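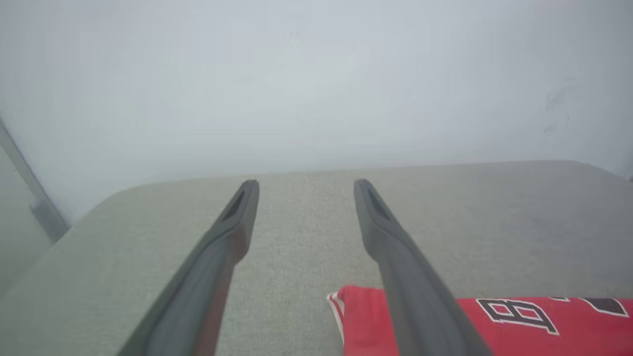

Okay, upholstery first, because half of you told me in March that you fold your laundry on the sofa and I have been thinking about it ever since. I do it too. A seat is wide, it's at a decent height, and it doesn't slide around the way a bedspread does. Look at the fabric, though. A pale gray-green weave with those fine speckles is pretty forgiving about lint, and much less forgiving about dye, so keep anything new and dark off it until it has been through the wash a couple of times. Also look at the wall behind, over on the right, where there are faint grayish scuffs. Marks like those are a whole topic of their own and we'll get to them in the last section.

These are the notes for unit 4 of the Hillcombe home care course, Folding and Soft Surfaces. Bring them with you, scribble on them, spill coffee on them. Last revised 20 August 2023.

4.1 Getting the surface ready

Brush the seat before you put clean clothes on it. I use a plain rubber brush and go in one direction, back to front, then do the rounded edge separately with my hand. Crumbs love a padded edge! If you have a pet, go over it twice.

Then check for damp. Press your palm down flat for a few seconds in two or three spots. If it feels cool and a bit clammy, fold somewhere else today.

A question I get every term is whether you need a sheet over the sofa. I say yes for whites and for anything headed to a baby's drawer, otherwise suit yourself. The sheet does wander, and you end up smoothing the sheet as much as the shirt.

4.2 The shirt with a collar

T-shirts were unit 3 and I'm assuming you practiced. (You have the Brerina folding sheet if you didn't. Side one only, side two is fitted sheets and it will upset you.)

Collars are where people start to rush. The collar has its own opinion, it's stiffer than the body of the shirt, and if you leave it for last you get a lump in the middle of the pile. So lay the whole thing down first and don't fold anything yet.
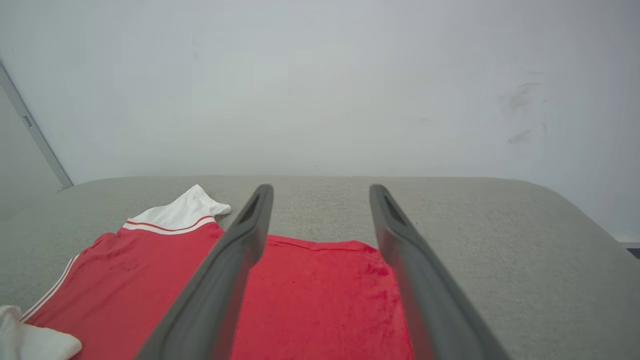

Start at the neck. Open the collar right out, run your thumb along the band, then turn it down so both points sit at the same level. A white collar on a red shirt shows every crease, so take an extra minute with it. Next come the cuffs. Pull each one out from under the body and flatten it, even if you're only going to tuck it away again, otherwise you'll feel a hard little ridge through the finished fold.

Now smooth the body from the center out to the sides. Go gently with anything that has a pile to it, velvety or terry or whatever the label calls it. Long strokes, one direction, no pressing down. Stripes and side seams are your friends at this stage – if the shirt has a stripe, fold parallel to it and you'll hardly ever end up crooked.

Sleeves in, sides in, bottom up to the chest, over once more. Collar on top, facing you.

Red with white trim gets washed cold, by itself the first few times, and taken out as soon as the machine stops. Please don't leave it sitting in the drum while you run to the store. I have a pinkish pillowcase at home and that's all I'll say.

4.3 Walls behind furniture

Back to scuffs. Plain white walls pick up gray marks from chair backs, bags, shoes, elbows, you name it. Try a dry cloth first, then a barely damp one, then a drop of dish soap in warm water. Test it low down where it won't show. If you rub in circles on flat paint you can get a shiny patch, and I find a shiny patch more annoying than the scuff was.

The Michalski handout has a longer list of paint finishes on page 31. Read it before next time if you have matte walls.

4.4 For next time

Fold the same collared shirt five times, on whatever surface you normally use, and write down which step slowed you down. Mine is still cuffs.

Bring one garment that beats you every time. Hoodies welcome, jumpsuits at your own risk.

We're in room 64 at the Marness building again, up the back stairs. The front door sticks, so give it a good shove.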